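Tredetti Hand-Held Gripper Trials – README

Version 5 of the dataset. Please read this file before you use the recordings, in particular the part on the two finger sets.

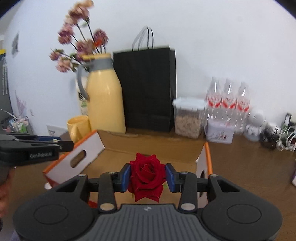
The purpose of these trials is to compare finger pads on hand-held grippers before we mount the same pads on an arm. We wanted to know which pads can hold soft and irregular objects without marking them, and how much the result depends on the person who holds the tool.

What is included

The release has 2,556 recorded episodes. After checking, 2,472 of them are marked as usable. The others stay in the release with the flag "rejected" and a short reason, as some users may want to train a failure detector.

Each episode folder contains:
– video.mp4, from the camera on the gripper
– width.csv, the opening between the fingers in millimetres
– pose.csv, the position of the tool
– notes.txt, written by the operator, sometimes empty

Objects

Flowers, mugs, bottles, small boxes and bags of food. In most tasks the object goes into or comes out of an open cardboard box. The flowers were the most difficult for us. A pad which holds a bottle well can easily flatten a petal, and the operator does not feel this through the handle.

Finger sets

Set A is the Horanico pad, which is harder and has a flat face. Set B is the Stoyanova pad, softer and a little wider. The name of the set is written in the first line of notes.txt. In the first 300 episodes this line is missing, so please take the set from the file sets.csv instead.

Known problems

The width sensor drifts when the tool is used for a long time without a break. We correct this at the start of every session, but not inside a session.

Clocks of the left and right tool can differ by a few milliseconds. The script align.py from the Wulley toolbox repairs most cases – please check the result by eye.

Some files recorded in November have the pose in the old axis order. They are listed in old_axes.txt.

Use

Free for research and teaching. If you find an episode with a wrong label, open an issue and give the folder name.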